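Fedstead Opens Winter Bedding Drive, Adds Second Drop-Off Site on Koller Street

December
By Kedir Habte, Fedstead press desk
Shares 60 | Comments 5

FOR IMMEDIATE RELEASE

Fedstead, the home goods lending service, is opening its winter bedding drive this week with a second drop-off site on Koller Street and a goal of 900 sets by the end of the season. Sheets, blankets, pillowcases, quilts. Twin size needed most. Doors open 8 a.m. at both sites.

Last winter the drive closed with every shelf bare three weeks early. Families moving into first apartments were put on a wait list, and some waited into March. This year the intake starts sooner and runs longer, and the Gasik laundry on the north side has agreed to wash everything that comes in before it goes back out. No charge to Fedstead, no charge to the households.

"We were turning people away with an air mattress under one arm and nothing to put on it," said Lajos Farkas, who runs the lending floor. "I don't want to do that again. Bring the twin sheets. Please. We have all the king size we can use until spring."

How the drive works

Bring bedding clean if you can. If you can't, bring it anyway and tell the desk, it goes in the blue bins and straight to Gasik. Bag each set together, fitted sheet, flat sheet, cases. Write the size on a piece of tape on the outside. Loose pillowcases are fine, tie them in a bundle. Small holes okay, we have menders. Big stains, no. Electric blankets, no, not even new in the box. Used pillows, no. New pillows with the tag on, yes.

Bulk donors (hotels, dorms, camps) should call ahead. The Koller Street dock takes a van but not a box truck, the turn is too tight. Box trucks go to the main site, back entrance, before noon.

Each household can borrow up to 5 sets at one time. There is no end date on the loan. Keep it as long as you use it, bring it back when you don't. A Fedstead card is needed and takes a few minutes to fill out at the counter, one proof of address, a lease or a piece of mail. People between addresses can use a letter from a shelter or a school.

New this season: children's kits

The Relier sewing circle has put together 200 kits for kids' beds, each with a fitted sheet, a case and a lap quilt, packed in a drawstring bag made from leftover fabric. The quilts are cotton front and back and can go in a hot wash. Kits go home with the child for good and do not count toward the household limit. First come first served, but the desk is holding a part of them back for January so that late arrivals are not left out.

Relier is also running mending nights on the upper floor of the main site, 6 p.m. to 9 p.m. Bring a torn sheet, learn to patch it. Machines and thread are there. Beginners welcome, kids over ten with an adult. Parking in back is free after 5:30, ignore the old sign by the gate, it is being replaced.

A word on money

The drive costs more to run with two sites. Rent at Koller Street is covered through the end of the season by a gift from a longtime lender who has asked to stay unnamed. Shelving, tape, bags and van fuel are not. Cash gifts can be made at either desk or by mail, a $60 gift pays for one full van run. Reciepts are given on the spot.

Farkas said the second site was picked for the bus line. "Folks were carrying a comforter eleven blocks in the snow. Now they get off the bus and there's the door. We should of done it years ago, but the space wasn't there."

The main site keeps its regular hours. Koller Street is open mornings only to start, with evenings to be added if there is staff for it. Both sites close at noon on the day before each holiday. If school is canceled for snow, Koller Street is closed too, main site stays open.

About Fedstead

Fedstead lends household goods at no cost: bedding, kitchen basics, lamps, small furniture. Anyone in the county can borrow. Anyone anywhere can give.

Media contact: Kedir Habte, press desk, main site. Interviews and visits to the sorting floor by appointment, mornings are best. Text of this release may be reprinted in full or in part.

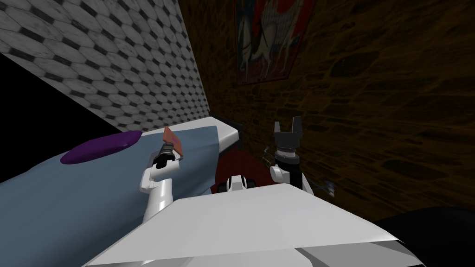
Light blue bedding and a brown stone wall, computer rendering.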